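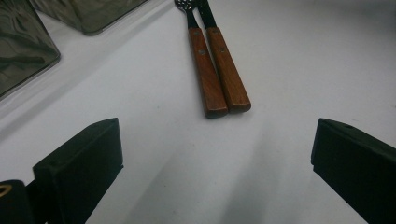
Short or long fingers for picking cutlery off a flat table?
Board: Grippers and end tools

xokafor
Posted 2026-05-28

We are comparing two sets of fingers for our hand-held grippers at Sellen and I would like some opinions before I order more. The job is table clearing. Knives, forks, spoons and chopsticks get picked off a flat table and sorted into bins. For now a person does it holding the grippers, and later the same fingers go on a pair of arms, so whatever we choose has to suit both.

Set A is the Jurngate short finger, blunt tip. Set B is the Bolturitz long finger, which has a thinner tip and bends a bit more under load. Same grip width on both as far as I can measure.

My findings so far:

Short fingers hold a knife or fork well once they have it. The handle does not swing round when you lift. They are poor at starting a pick when two handles are touching, as there is nowhere for the tip to go.

Long fingers get in between things more easily. The trouble is that with anything heavy at one end they twist, and the spoon in particular turns over on the way to the bin.

Chopsticks are bad with both.

Has anyone used either of these for thin objects on a hard surface? I am also open to a third option if it fits a standard two-finger mount.

Xiomara Okafor

tailstock_2469

I had the Jurngate ones for most of last year. Agree on the holding. What I did for touching parts was push first and pick second. Put one finger down on the outside of the pair, slide it an inch, and they usually come apart enough for the next try. It adds time but you don't have to change hardware.

I would not go with the long ones. Mine took a set after a few weeks and the tips no longer met.

ben_in_the_shed

Disagree with the above. I've run the Bolturitz fingers since last July and the tips still meet. If they took a set you were probably closing them too hard. They are meant to be run at low force. I have mine at 55 per cent and never go above it.

To the original poster, what force are you closing at? With a hand-held one I suppose it's whatever the person squeezes.

xokafor

Yes, it's whatever the person squeezes, and that is part of the problem. My colleague squeezes harder than I do and gets different results with the same fingers. We log the finger opening but not the force.

The push first idea works with a knife and fork side by side. It works less well with chopsticks, which roll.

tailstock_2469

Then you aren't comparing fingers, you're comparing hands. I'd want a force reading before I trusted any of it.

ben_in_the_shed

That's a bit harsh. If both people find that the spoon turns over with the long set, then the spoon turns over with the long set. You don't need a force sensor for that one.

marrowfat

Can you post the bench? Hard to say much about fingers without knowing what they have to get under and how far away the bins are.

xokafor
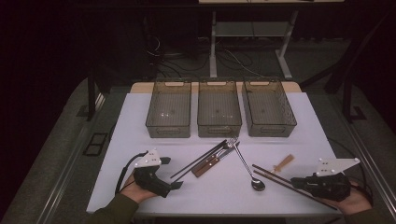
One gripper in each hand, cutlery spread out in front, bins along the far side of the table.

The table is plain and flat and there is no mat. Wrist view comes from a camera on each gripper and there is another one higher up. Items are put down by hand in a different layout each run, and some are left touching or crossing on purpose.

marrowfat

Thanks, that helps. Three comments.

First, the spoon. I'd pick it further along towards the bowl and not by the handle. The long slim handle gives you all the weight on one side and any finger with bend in it will let it rotate. With the short set you may get away with a handle grip.

Second, the chopsticks that sit under or against other cutlery. I would take the top item first every time. Sounds obvious but if you let people choose, they go for whatever is nearest.

Third, those bins are see-through. Does the camera have any trouble with them? I had tinted tubs on a job with parts trays and the depth readings on the walls were useless. We swapped to solid grey ones and it went away.

xokafor

We don't use depth at the moment, only colour. I have noticed that the bins look browner where there is wood behind them, and the ribbed floors throw up odd patterns from the wrist cameras. A person copes with that fine. I don't know yet whether the arms will.

I take the point about the spoon. I'll try it nearer the bowl this afternoon.

kowalczyk_tooling

We make finger blanks, so read this with that in mind.

For thin items on a hard table the tip shape matters more than the length. You want a small chamfer on the inside lower edge so the finger can get a start under a round stick. Neither of the sets you mention has one as sold. You can file one on in ten minutes. If you do, wrap the tip in thin rubber tape afterwards or you lose the friction.

On length, I would say short for arms and long for hand-held. A person tilts their wrist to get the tip down flat without thinking. An arm will come in straight unless you tell it otherwise, and a long finger coming in straight will catch the table.

ben_in_the_shed

I'd have said the reverse on that last point. My arm comes in straight and the long fingers give a bit when they touch, so no harm done. The short ones hit the table and the arm faults. I had to raise the approach height with the short set and then it started missing flat things.

kowalczyk_tooling

Depends on the arm. What controller are you on?

ben_in_the_shed

An old one with no contact sensing. So yes, on a newer arm that stops gently you could be right.

tailstock_2469

Still think the force wants sorting first. A cheap way is a thin pad sensor under the tape on one finger. You don't need it accurate, you only need to know if one person is squeezing twice as hard as the other. Mine was good for more than 2000 grips before the lead broke.

xokafor

I like the pad idea and I have a couple in a drawer. I'll put one on each gripper.

Results from this afternoon. Spoon picked near the bowl: much better with the long set, no change with the short set, which was fine already. The bowl is shiny and rounded, so you have to come at it from the sides and not the ends. If you get it wrong it shoots off across the table.

Filed a chamfer on one pair of short fingers. Picks up a single chopstick first go now most of the time. Picking up 2 together is still luck. I tried the tape as well and it helps, though it lifts at the corner after a while.

There is also a small light wooden piece among the cutlery that I hadn't thought about. Both sets pick it up by the broad end without any fuss.

marrowfat

Which tape? The self-amalgamating stuff doesn't lift if you go right round the finger.

xokafor

Ordinary grip tape. I'll get some of the other kind.

tailstock_2469

For what it's worth I'd call that a win for the short ones.

ben_in_the_shed

You filed the short ones and left the long ones as they came. File both and then compare.

xokafor

Fair. I'll do the long ones next and use the same layouts for both. The layouts are drawn on paper so I can put things back close to where they were.

Leaning towards short for the forks and knives whatever happens. Chopsticks could still go either way. If anybody has used a Kowalczyk blank on a Bolturitz mount, please say whether the holes line up.

kowalczyk_tooling

They do on the newer mount. On the older one you'll need to open up the rear hole slightly. Send me a message with the mount number and I'll check.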